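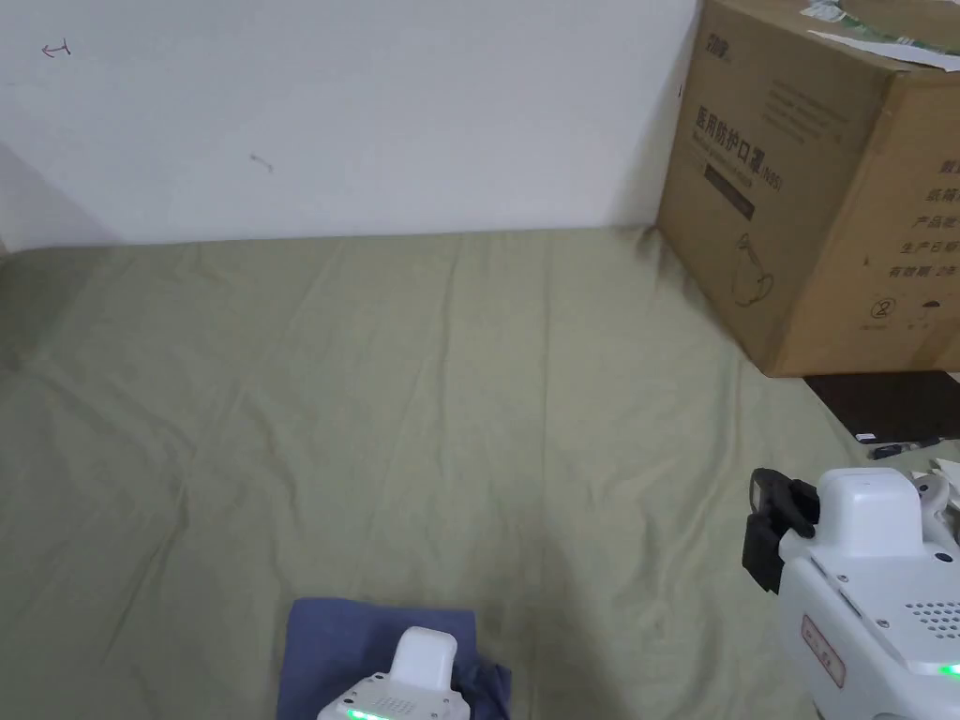 15/06/2025

Schon wieder fast drei Wochen nichts geschrieben, und dabei hatte ich mir im März so fest vorgenommen, wenigstens jeden Sonntag eine halbe Seite zu schaffen. Na ja. Heute ist Sonntag, der Tee steht neben mir, das Fenster ist offen, und drüben mäht einer den Rasen, obwohl er das sonntags eigentlich nicht soll. Ich gönne es ihm. Er hat unter der Woche wahrscheinlich genauso wenig Zeit wie wir alle.

Der Sauerteig also. Ich habe ihn seit dem Frühjahr dreimal fast umgebracht und dreimal wieder aufgepäppelt, und inzwischen habe ich ein geradezu mütterliches Verhältnis zu diesem Glas. Radoslava Kollár hat ihn mir damals mitgegeben, in einem alten Gurkenglas mit einem Stück Küchenpapier darüber, und sie hat dazu gesagt, der sei älter als ihre jüngste Tochter, ich solle mir also Mühe geben. Seitdem traue ich mich kaum, länger als vier Tage wegzufahren. Letzte Woche habe ich ihn auf Roggenvollkorn umgestellt, und seit Donnerstag riecht er endlich wieder so, wie er bei Radoslava in der Küche gerochen hat, ein bisschen nach Apfel und ein bisschen nach nassem Keller (das klingt schlimmer, als es ist!).

Gestern dann das große Backen. 829 Gramm Mehl, so krumm deshalb, weil die Tüte eben leer war und ich keine Lust hatte, noch einmal loszugehen. Ich habe das Wasser einfach umgerechnet und war ganz stolz auf mich, denn Kopfrechnen war in der Schule wirklich nie meine Stärke. Der Teig war am Ende trotzdem zu weich und lief mir aus dem Gärkorb wie ein müder Kuchen. Ich habe ihn in die Kastenform gekippt, und siehe da, es ist ein sehr anständiges Brot geworden, mit einer Kruste, die beim Abkühlen geknistert hat. Ich stand bestimmt fünf Minuten daneben und habe zugehört. Die Hälfte habe ich noch am Abend zu Mama gebracht, die andere Hälfte ist jetzt, am Sonntagnachmittag, auch schon bedenklich klein.

Bei Mama war es schön und auch ein bisschen traurig, wie so oft in letzter Zeit. Sie hat von Oma erzählt und davon, wie früher im Dorf alle zwei Wochen gebacken wurde, im Gemeinschaftsofen hinter der Kirche, und dass die Kinder die Reste vom Teig bekamen und daraus kleine Fladen machen durften, mit Zucker und Schmand. Ich kannte die Geschichte, aber das mit dem Schmand war mir neu. Ich habe gefragt, warum sie das noch nie erzählt hat, und sie hat nur mit den Schultern gezuckt und gemeint, ich hätte halt nie danach gefragt. Das geht mir seit gestern nach. Was sie wohl noch alles weiß, wonach ich nie frage? Ich möchte mir beim nächsten Mal ein paar Sachen notieren, ohne dass es gleich nach Verhör aussieht – vielleicht beim Abwaschen, da redet sie am liebsten.

Sie hat mir auch Omas Rezeptheft gezeigt. Die Schrift kann ich nur zur Hälfte entziffern, und Mengen stehen so gut wie keine drin, immer nur »Mehl, bis es genug ist«. Ein einziges Mal steht eine richtige Zahl dabei, beim Weihnachtszopf: 1.000 Gramm, doppelt unterstrichen. Da muss wohl einmal etwas furchtbar schiefgegangen sein. Ich durfte das Heft mitnehmen, aber nur, wenn ich verspreche, es nicht in der Küche liegen zu lassen. Es liegt jetzt also im Schlafzimmer auf der Kommode, und da bleibt es.

Heute Vormittag war ich lange spazieren, erst am Bach entlang und dann oben am Waldrand zurück. Der Holunder ist fast durch, aber im Schatten habe ich noch ein paar gute Dolden gefunden und in mein Halstuch gewickelt. Der Sirup zieht jetzt im großen Topf, mit viel zu viel Zitrone, so wie ich ihn mag. Unterwegs hat mich der Hund vom Hof oben begleitet, bis zur Brücke wie immer, und dort ist er umgekehrt, auch wie immer. Ich hätte gern gewusst, was er sich dabei denkt.

Für die Woche nehme ich mir nicht viel vor. Radoslava anrufen und ihr vom Sauerteig berichten, die dreimal Fast-Umbringen lasse ich weg. Am Dienstag Zahnarzt, leider. Mama fragen, ob sie am Wochenende mit mir die Fladen machen möchte – Schmand besorge ich, Zucker ist da. Und Flaschen für den Sirup auskochen, bevor ich wieder mit dem vollen Topf dastehe und nicht weiß, wohin damit.

Der Rasenmäher ist jetzt still. Ich esse noch eine Scheibe mit Butter und füttere dann den Teig.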